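Tevberg open house: a long drive for a toy potato

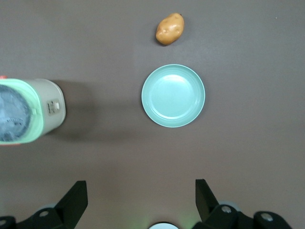
I went to the Tevberg open house on Thu 17 April with low hopes, and the first hall did little to raise them. The invitation promised "the kitchen as a place of learning." After paying 18 for a ticket and waiting in line for 40 minutes, I would have settled for the kitchen as a place of coffee.

The company makes play food and practice kitchen sets for preschools. Bastien Perrin led our group, and he is clearly fond of the stuff. He talked at length about the potato, which is tan-orange with darker speckles and little dimples for eyes. I'll give them that one. It looks more like a potato than most toy potatoes do, lumpy in the right way. Whether a four-year-old cares is another matter, and when I asked if anyone had checked, I was told the feedback was "very warm."

The plates are less convincing. The mint green one has a raised rim, a groove and a matte finish, and it is pleasant to look at. Perrin said the rim helps children keep food on the plate. Well, yes. Rims do that. My grandmother's plates had them too, and she never called it a learning feature.

A man from Bromero asked about washing. Play plates in a classroom get chewed, dropped and stepped on, so it was the best question of the day. The answer was that the finish is "made for daily use" — no number of washes, no test sheet, nothing you could take back to the person who signs the orders. He wrote something down anyway.

Lunch was sandwiches, two kinds, both cheese.

The afternoon talk by Leonidas Tsolakis was better. He spent most of it on sorting and setting the table, and he admitted that a real potato and a real plate will do much of the same work for less money. I did not expect to hear that from the stage. He then spent the last stretch taking it back, with slides.

The Idilbridge hall opens in July, and there is already a sign-up sheet by the exit. I left it blank. The parking lot is on the far side of the building, so wear decent shoes if you go.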